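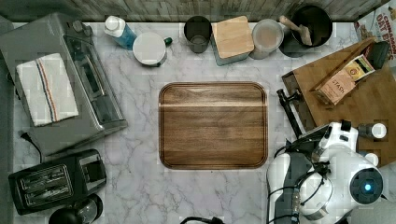

Joyce Temba wrote back that the package would not install on her machine at all, and she asked if we had ever tried it on a clean system. We had not. This is how the second half of our project began.

By Inna Tkachenko and Borislav Obradović
April
3 comments · 10 shares

Our task was to package Tonen, a small note editor, for the Linux computers of the Brelstead course. The first build took 90 minutes, mostly for compiling libraries which the system already has. After we linked to the system copies it became much shorter, but the spell checker stopped finding its dictionaries – the path was written directly in the source. Miroslava Harasym helped us to make a patch for it.

The translation file has 3480 strings, and we checked only the menus. The rest we leave to the next group.

Joyce's error came from a missing dependency on the font package. It is now in the build script, and the new version installs for her. Upgrading from the old version still asks for the settings again.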